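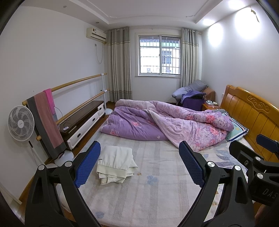
Folded white cloth on a patterned bed sheet.

Room attendant, part time — Adby Guest Rooms

Adby Guest Rooms is looking for a room attendant to join the housekeeping team. We rent furnished rooms and small apartments by the night and by the week, all within walking distance of the Clirnska bus station. The position is open now and stays open until it is filled. Applications received by 25 December 2025 will be read first.

What the work is

You will clean and reset rooms between guests. On a normal shift that means stripping and making beds, cleaning bathrooms and kitchenettes, vacuuming, restocking towels and soap, and checking that lamps, heaters and locks work. Used linen goes down to the laundry room on the ground floor. We wash sheets and towels ourselves, so part of each shift is spent loading machines, folding and putting things away on the shelves.

Two attendants work each shift. You will have your own list of rooms, and you help each other with double beds and anything heavy. If you find something broken or left behind, write it in the log and tell the shift lead before you go home.

Hours and pay

Shifts start at 9:30 in the morning and end at 2:30 in the afternoon. Most attendants work four shifts a week, and everyone works some weekends. The schedule is posted two weeks ahead. May is our busiest month and we do not approve vacation then.

Pay is by the hour and is discussed at the interview. Training shifts are paid at the full rate. After six months you receive a one-time bonus of 900, paid with your regular wages. We provide work shirts and gloves. Please bring your own closed shoes with a non-slip sole.

What we ask for

You do not need hotel experience. You do need to be able to stand for a full shift, climb stairs (the older building has no elevator) and lift a full linen bag. Basic spoken English is enough for the job, and the room lists are short and easy to read. Tell us if you are sensitive to bleach or strong cleaners — we can usually switch products.

You must be at least 18 and have the right to work. We ask for one reference from a past employer, teacher or landlord.

How to apply

Send a short note with your name, phone number and the days you can work to Lukian Maksymiv, housekeeping manager. A resume is fine but not required. You can also leave a paper application at the front desk, room 52, any day before 6 in the evening.

Interviews take 20 minutes. If it goes well, we will ask you to come in for one paid trial shift with Tarun Sengar, who leads the morning team. You will hear from us within a week of the trial shift either way.

If you applied last May, you are welcome to apply again. Please send a new note, as we do not keep old applications.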